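Betreff: Re: [Quiltkreis] Matratzenstich oder doch Leiterstich?

Liebe Fitriani, liebe alle,

jetzt sitze ich endlich mit einer Kanne Tee am Rechner und komme dazu, auf deine Frage zu antworten, die ja nun schon eine ganze Weile unbeantwortet in der Liste steht. Über Nähte, Knoten und Fadenenden könnte ich bekanntlich stundenlang reden, also habt bitte ein wenig Geduld mit mir!

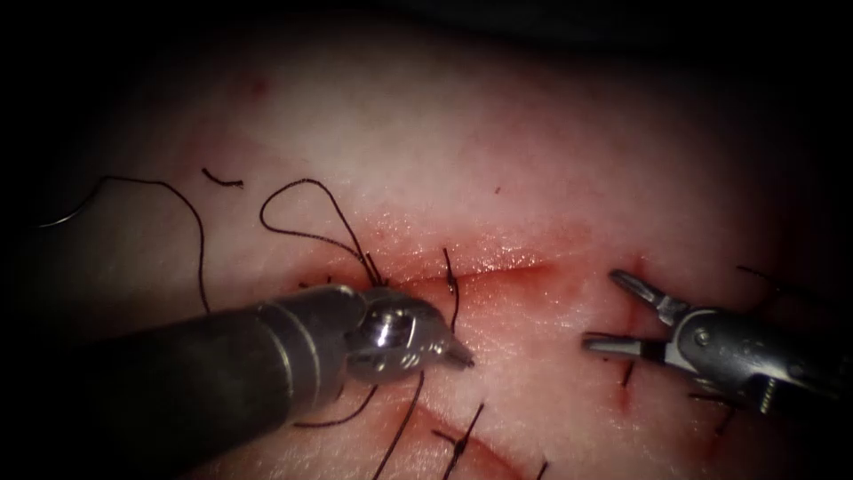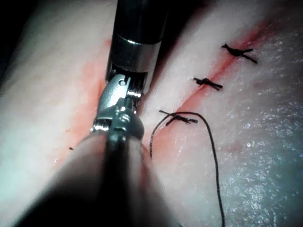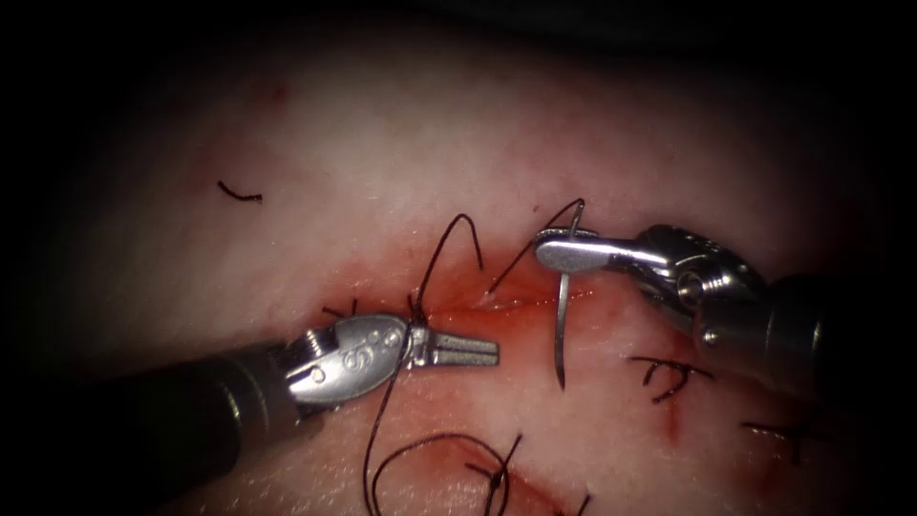 Naht an blassem Gewebe; im zweiten Bild drei schwarze Knoten.

Fitriani Sumampouw schrieb im Juni:

> Ich möchte die Wendeöffnung an meinem Kissen von Hand schließen
> und bekomme es nicht unsichtbar hin. Der Stoff ist ein fester
> Baumwollköper, der Faden ein einfacher Allesnäher. Welchen
> Stich nehmt ihr? Und wohin mit dem Knoten am Ende?

Also, ich nehme seit 2006 für solche Öffnungen nur noch den Leiterstich. Damals habe ich bei einem Kurs in der alten Weberei mein erstes Sitzkissen verdorben, weil ich tapfer mit Überwendlingsstichen außen herumgegangen bin, und meine Schwester hat es trotzdem bis heute auf dem Balkon liegen. Beim Leiterstich bügelst du zuerst beide Kanten schön scharf nach innen und fährst dann abwechselnd durch den einen und den anderen Bruch, immer ein kleines Stückchen im Falz entlang. Erst nach fünf oder sechs Stichen ziehst du an – und zwar in Richtung der Naht, sonst kräuselt sich der Köper.

Beim Garn würde ich bei festem Stoff etwas Kräftigeres nehmen. Ich habe noch Rollen von Skadano im Nähkorb, die sind glatt und verdrehen sich wenig. Das Garn von Anow mag ich lieber für Patchwork, für ein Kissen, auf dem wirklich gesessen wird, ist es mir zu fein. Den Faden bitte nicht länger als vom Ellenbogen bis zur Hand zuschneiden, auch wenn man dann öfter einfädeln muss (ich weiß, ich weiß).

Und nun zum Knoten: Mach ihn direkt am Ende der Öffnung, stich noch einmal dicht daneben ein, komm 2 cm weiter wieder heraus und zieh sachte, bis der Knoten ins Innere schlüpft. Dann den Faden knapp abschneiden. Manchmal braucht es dafür zwei Anläufe, bei Köper auch mal drei.

Schreib doch bitte, wie es geworden ist, und bring das Kissen gern zum nächsten Treffen mit. Ich habe auch noch ein Stück grauen Köper übrig, falls du vorher üben magst.

Herzliche Grüße aus der Nähstube
Eure Listenmama

Weitere Beiträge in dieser Liste
Re: Stoffreste von Ginting abzugeben
Bügeleinlage löst sich nach der Wäsche
Plosten-Fingerhut in Größe M gesucht
Nadelstärke für Jeans und Köper

Listenarchiv Quiltkreis | Kontakt | Nach oben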